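Campus Wiki > Clubs and Competitions > Robotics > Trellow Cup

We use cookies to remember your reading settings. Accept / Manage choices

Trellow Cup

The Trellow Cup is a student robotics contest held each June at Andavmont, in which teams teach a robot arm to clear a table. It is named after the dining hall where the first round took place, and no trophy in the shape of a cup has ever been awarded.

Teams of up to 9 students work with one arm and a two-finger gripper. Each run starts with tableware set out by a rival team, a rule that has done little for friendships between departments. A run is scored out of 1000 points, with 20 taken off for every item dropped. Breakage is scored the same as dropping, though it is remembered longer.

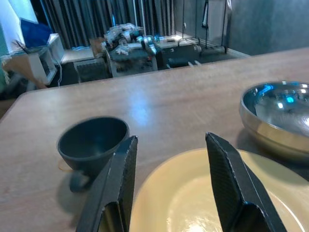 Most teams train their arms on recorded practice runs, steered by hand. The largest known set, compiled by the team Vávra, holds 1497 runs and is said to include a good deal of sighing. Vávra placed second with it. The winners that year used Gestance, a small program written by two earlier teams and documented by neither.

Plates are widely held to be the hardest item, as a flat rim leaves little to grip. Cups come next — the handle is a help or a trap, depending on which way it points. The rules allow a team to skip one item per run without penalty, and it is nearly always a plate.

Comments (3)

plumline: The drop penalty used to be higher. Ask me how I know.

gantry_gus: Gestance does have a manual. It's one page and half of it is the license.

mossback: Spoons should be on the list of hard items. We lost a whole afternoon to a spoon.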